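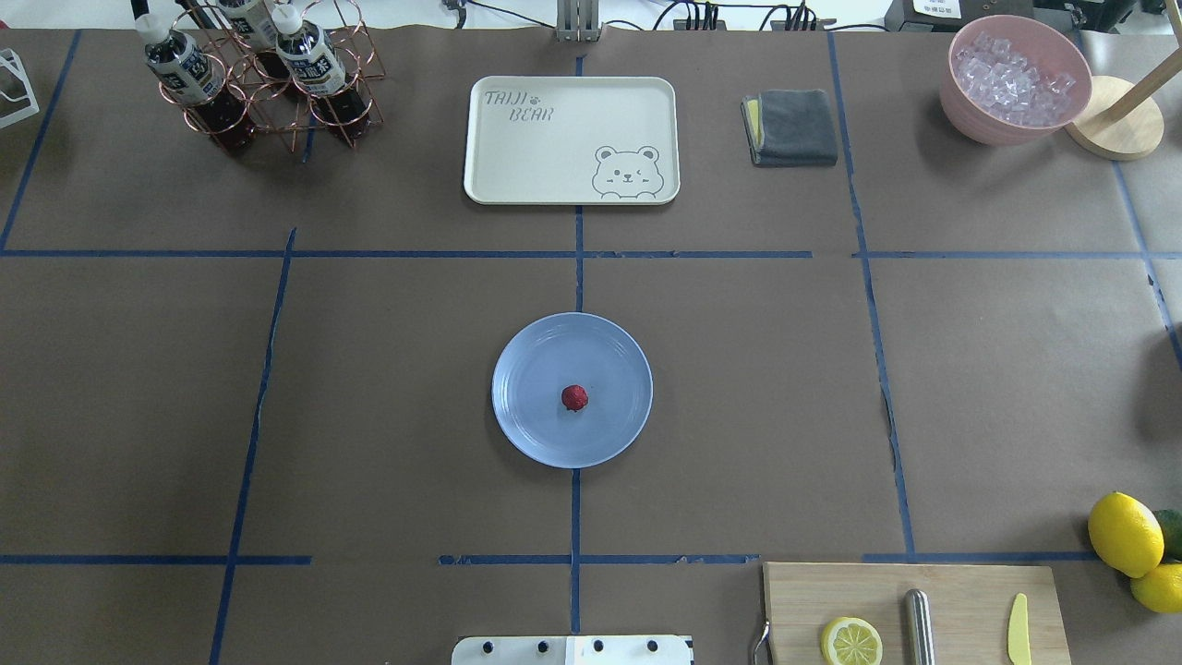 Giso 6 review: a planner that is good with plates and slow with everything else

We have run Giso 6 since June on one arm, mostly for table work: dishes, fruit, a tray, a bottle rack. It replaced Araya, which we used for two years and never liked much.

Setup took an afternoon. The table calibration tool is the best part. You tell it where your tape lines are and it keeps the zones in the task file, so a goal can be written as "plate, left zone" and left alone.

Grasp planning on thin rims is good. Out of 277 plate picks we logged, it chose a rim grasp we would have chosen ourselves in all but a handful.

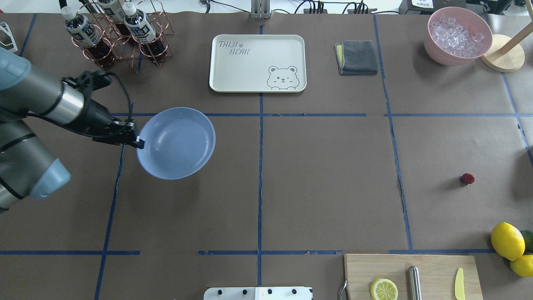
Rim grasp on the blue dish, default settings.

Small objects are weaker. A strawberry gets a bounding box twice its size, and the planner then refuses paths that are clearly open. Turning the padding down helps, but the setting is global, so you lose margin near the bottles too.

Replanning takes more than 700 milliseconds with a full table. The log viewer stops at 2000 lines and has no search.

Worth it if you mostly move dishes. For mixed objects I would wait for the next release.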